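July 1, 2024

Movement workshop, notes from the afternoon block. Typing up before I lose the thread, sorry for spelling.

Started late. Floor cold first thing so warmup went long, mostly walking and stopping. Plain walking, no characters, arms doing whatever arms do. Stop on the clap. Then stop without the clap. Second one still ragged – the group waits for someone to decide and you can see the eyes go sideways. Tried it with gaze fixed on the far wall. Better. Tried it backs to each other. Much better, which I didn't expect, they were going off breath and foot noise.

Then weight exercise from the Sovdale block in April. Same as before: partner A goes off balance until they have to step, B's job is to see the moment before the step. Call it out loud. At first B calls the step itself, always late. After a while B starts calling the ankle. Want to keep this one. The ankle goes first, then the hip, then the face gives it away. If we can get an actor to hold the ankle and let the face go early we have a joke. If we hold the face and let the ankle go we have something a bit frightening. Worth a whole session.

Note to self: stop saying "neutral". Everyone hears "dead". Used "ready" today and spines came up straight away.

Main work was the Durrani sequence. For anyone reading who missed the spring – that's the eight-part phrase we've been using as a base (reach, refuse, turn, drop, gather, carry, set down, leave). We had it at 133 beats when we left Fevport. I want it a lot tighter. Ran it in full, then cut every pause that was there only because someone liked it. Lost most of them. The one between refuse and turn has to stay, without it the turn reads as part of the refusal and the drop makes no sense.

Things that came out:

Reach is too pretty. Arm arrives before the back does. Did it with hands behind the back so the reach had to come out of the breastbone, then let the arm back in at the end. Arm was half the size and twice as clear.

Drop. Still protecting the knees, fair enough. Going to teach it again from kneeling, then low chair, then standing. Do not skip the chair. I skipped the chair in April and paid for it.

Carry. Big argument about what is being carried. I say it doesn't matter as long as it has a weight and the weight doesn't change. Others want to know what it is. Compromise: everybody picks something privately and doesn't tell. Ran it. The ones who picked a real object from home were miles ahead of the ones who picked "grief" or similar. Objects only from now on.

Set down. Hands leave too soon. The thing has to be on the floor, then the fingers have to believe it, then the hands go. Did this slow, then slower, then full speed keeping the order. At full speed the order is still visible if they've done the slow version right before, but it fades after 30 minutes or so. Needs to be put back in every day until it sticks.

Leave. Not touched. Out of time.

After the break did text over the sequence for the first time. Used the Hasex monologue as it's long and dull and nobody is attached to it, 1,607 words uncut. Speaking wrecked the body straight away. Shoulders up, chins forward, all the weight gone out of the feet. Same people who ten minutes earlier had lovely heavy feet. Tried splitting the job, one speaks from the side and one moves. Mover doesn't illustrate, speaker doesn't follow. Two goes at this. First one mush, everyone miming the nouns. Second go I asked the mover to be late, always a line behind, and suddenly there was a gap you could look into. Line about the gate landed on the drop and the room went quiet.

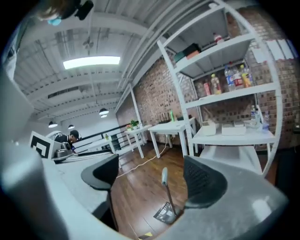

So the plan is to stay with split pairs until the mover can hold the delay, then swap roles without stopping, then put both jobs back in one body. Don't rush the last bit. If shoulders go up, back to split.

Open question – breath. The phrase has its own breathing now (in on reach, held through refuse, out on drop) and the text wants something else completley. Either I rewrite the breath for the text or let the text get broken up by the phrase. Leaning to the second. A sentence cut in half by a drop is more interesting than a sentence said nicely. But it might just sound like puffed people.

Bits and pieces:

– Drum too loud for the small exercises, use the wood block or just fingers on the floor.
– Socks off for anything with a turn in it. Two slips today, no harm done.
– Mirror stays covered. One corner was showing and I lost two people to it.
– Write out the sequence names in big letters for the wall, half the group still say "grab" for gather and it changes the hands.
– The short knee pads are useless, bring the old ones.

Tomorrow: walking and stopping again, backs to each other from the start. Ankle exercise, ten minutes, swap partners halfway. Drop from kneeling and chair. Split pairs with the first page of Hasex only. Leave, finally, if the knees hold.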